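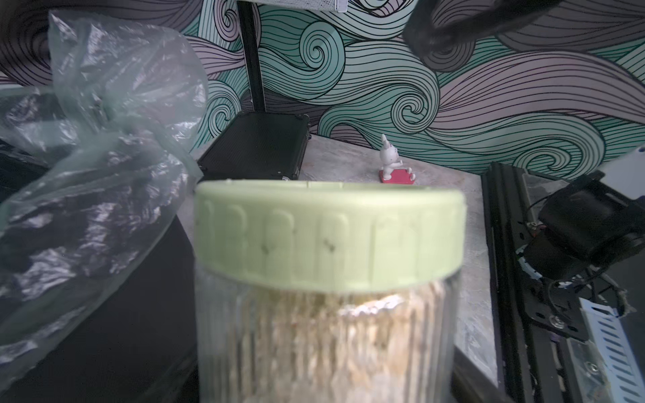 Jemura ch. 53, first thoughts before bed

Home | Diary | Chapter notes | Shelf | Contact

March, by Tien-fu Au

11.40 pm. Should be asleep. Read the new chapter on the bus, then again over dinner, then again just now with the lights off. So it's Resley. Resley opened the gate. I've been saying Irkik since the harbour arc and I was wrong, wrong, wrong. Ten people in the group chat are going to remind me tomorrow.

Went back to volume 3 to check. The key is there! Tiny panel, bottom of the page, on Resley's belt when they leave the lighthouse. I've read that volume so many times and my eyes went straight past it. Colour spread has it too but it's painted grey so it just looks like a buckle.

Still don't get why, though. Resley lost a brother to the Tide Court. Why let them in? Unless the brother's alive. Unless he's the one in the mask. Oh no. Oh no, I think he's the one in the mask.

Irkik crying at the end, no dialogue, one whole page. Good. Best page this year. The fight before it I didn't love, too many speed lines, couldnt tell who was holding the spear until the third go.

Ng reckons the 1000 lanterns in the last panel are the drowned sailors from the prologue. I said they're just lanterns, it's a festival. Now I'm not so sure. Prologue says "each one carried a light" and I always took that as a nice line and nothing more. Must look up the old translation, I think it said lamp.

Things to do tomorrow: reread the mask bits. Email the shop about the volume with the bent cover (they said they'd hold a replacement, haven't heard). Fix my theory page, it still says Irkik in big letters at the top. Leave the old verison up underneath, only fair.

Break next month, no chapter. Awful timing. Bed.

Recent entries
- Irkik is the traitor and I can prove it
- Shelf sort, finally
- Jemura ch. 52: what was that ending
- Favourite side characters, a rushed list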